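Dultell 2 review: drawer-handling planner for small stockrooms

Posted 04/01/2025

Basness repairs bench instruments, and its stockroom keeps small parts in drawer cabinets. I run the parts desk there. We have had a Starkex arm working the back row of cabinets since September, and Dultell 2 is the software we use to set up its jobs. You build a room on screen, put the arm and the furniture in it, and run the job there until you like how it goes. Then you send the job to the real arm.

Most reviews of Dultell I found before we bought it were written by people who program robots for a living. None of the five people on my desk do. I am writing for stockrooms like ours.

Setup

Mahmoudi sold us the license and did the installation. They loaded the software on a desktop PC and left us with a starter room. I expected to replace it with a copy of our own stockroom on the first day, but we still use it for training. It has a tiled floor, server racks along the back, a wooden table with the arm bolted at one end and a small chest of drawers at the other. New people learn faster on one small chest than on a screen full of cabinets.

Building our own room took longer. We have 216 drawers in the part of the stockroom the arm covers, 72 to a cabinet. The software lets you copy a cabinet once you have made it, but labels do not copy in a sensible order, and I typed most of them in by hand. If you have an existing parts list in a spreadsheet, ask your seller about import before you pay. Ours would only take it after the column names had been changed to match.

Daily use

The main screen shows the room, with the job steps in a column next to it. A typical training job is to take the arm to a drawer, open it, put a part in, and close it. You can stop at any step, change it, and carry on from there. We usually stop with the gripper over the chest and a drawer part way out, and have the trainee look at where the fingers point before going any further. 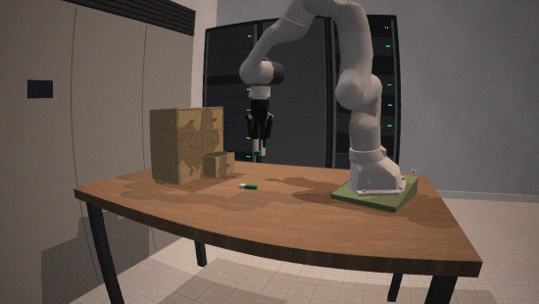

One of the morning clerks told me that she stopped thinking of the arm as somebody else's equipment the day she changed a job herself and sent it. Until then she had treated every stall as a reason to call Mahmoudi. I have heard the same from the rest of the desk in different words, and I would count it as the best thing about the product. The arm came in as something management bought. The software is the part that put it in our hands.

It has also moved some of the skill around. Our most experienced clerk used to be valued for knowing where everything was. Now the list knows that. What he gets asked about is which parts can be gripped at all, which ones roll, and which ones come in bags that snag on the drawer lip. He was unhappy for the first months and said so. He now writes most of the handling notes, and his grade was changed to match, which took longer than it should have.

Viewing angle

You can move the view anywhere in the room, and you should. Wherever the view is, the arm blocks something. With a side-mounted arm the upper part reaches well above the table and comes back down toward the cabinet, so a close view loses the top of it. I keep one view wide enough to see the whole table and switch to a closer one for the drawer fronts. The program remembers only two saved views per job. I would like more.

Shadows can be switched off. I leave them on, as they help me judge how far the fingers are from a drawer that is sticking out. A trainee complained that they made the front of the chest hard to read on the old monitor, and she had a point. A better monitor fixed it. 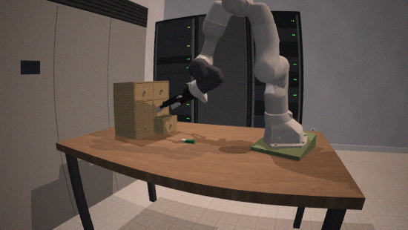
Did anyone lose their job over the arm? The desk had five people before it came and has five now, though one evening position that opened up over the winter was left unfilled for a while and then turned into a day position with setup duties.

I put that in a software review on purpose. Setup takes hours that somebody has to be given. In our first weeks the managers assumed we would build rooms and jobs between customers, and we fell behind on both. We now have a fixed block of 40 minutes at the start of each shift for it. If you are the person approving the purchase, plan for that time from the start and put it on the schedule.

What it does badly

Sticking drawers. On screen, every drawer slides the same. Ours are old and some need a jerk to get moving. A job that runs perfectly in Dultell can stop on the first real drawer, and the error message only says that the step was not completed. We ended up waxing the worst runners and keeping a paper list of the rest, which the arm skips and we do by hand.

Small round parts. The starter room puts a little cylinder on the table, white at one end and green at the other, and it stays put on the screen when you leave it alone. Our fuses and spacers do not. We lay them on a rubber mat for the real arm.

The help pages. They are written for programmers. The page on gripper width is four screens long and the answer I needed was in a footnote. Mahmoudi's phone support was good when I could get through, which was mostly before lunch.

Undo goes back one step only. After that you reload the last save. Save often.

What it costs the body, and what it saves

The bottom rows used to be the hard part of this job. Putting away a delivery meant a long stretch of crouching, and two of us have bad knees. The arm does the low drawers now. In exchange there is more sitting at the screen and more standing around waiting for a job to finish, and the waiting is dull. We put a stool there.

The arm is quiet. The cabinet is louder than it ever was, since the arm closes every drawer all the way with the same thump. You can set a slower close under Motion, second tab, and I recommend doing it before your first full day.

Verdict

I would buy Dultell 2 again for a stockroom with small parts and staff who are willing to learn it. I would not buy it for a room where the contents change every week, as the labeling alone would eat the time saved. Get the training done for the whole desk together. Ours was done for one person, who then had to teach four others during a delivery.

Four out of five. The missing point is for the single undo and the help pages.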